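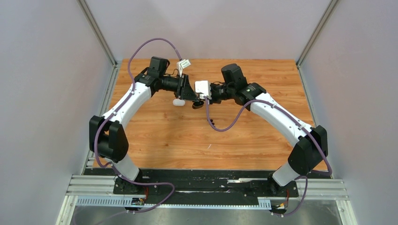 Wood-grain laminate top, pale grey walls on three sides

Thread: Laminate worktop in an enclosed booth – finish and corner joints

yeoh_bench
Fitting out a second booth to the same pattern as the one in the photo. Top is orange-brown laminate with a plank-effect print, walls are pale grey, aluminium posts in the back corners. Two questions. Is a matt laminate worth the extra over satin under strip lights? And how are people closing the gap where the top meets the back wall? Mine is 4 mm at one end and 11 mm at the other.
Yoga Yeoh

flisent
Matt. Satin throws the lights straight back at you once there are walls on three sides. For the gap, scribe the top to the wall. Don't fill 11 mm with silicone, it will sag and pick up dirt.

D. Krishnan
Disagree on scribing. If the top ever has to come out you want clearance at the back. I leave 15 mm all round and cover it with a loose upstand. Samia do one in grey, quote was 133 for the length I needed, cut to size.

flisent
An upstand costs you depth along the back edge. With walls that slant inwards towards the top you have little enough room as it is.

D. Krishnan
It costs the thickness of the upstand. The slant is higher up and makes no difference at worktop level.

setiawan_joinery
Before either of you cuts anything, check whether the wall or the top is out. A gap running from 4 to 11 is more likely a post out of square. Measure the diagonals of the top first.

yeoh_bench
Diagonals agree to within 1 mm, so it's the wall. Left post has moved at the foot.

setiawan_joinery
Then slacken the foot bracket, pull it square and retighten. You may not need a filler at all.

ernel
On the finish, one point against dark plank prints: small black parts vanish in the darker streaks. We went to plain light grey for that reason. Also easier to match if a board gets damaged, as printed grain never lines up with the next batch.

D. Krishnan
Plain grey on grey walls and you lose the back edge. I'd keep the wood print.
Dimas

yeoh_bench
Post is square again, gap is now 5 mm end to end. Going with matt, same print, and a thin upstand. Will order in June.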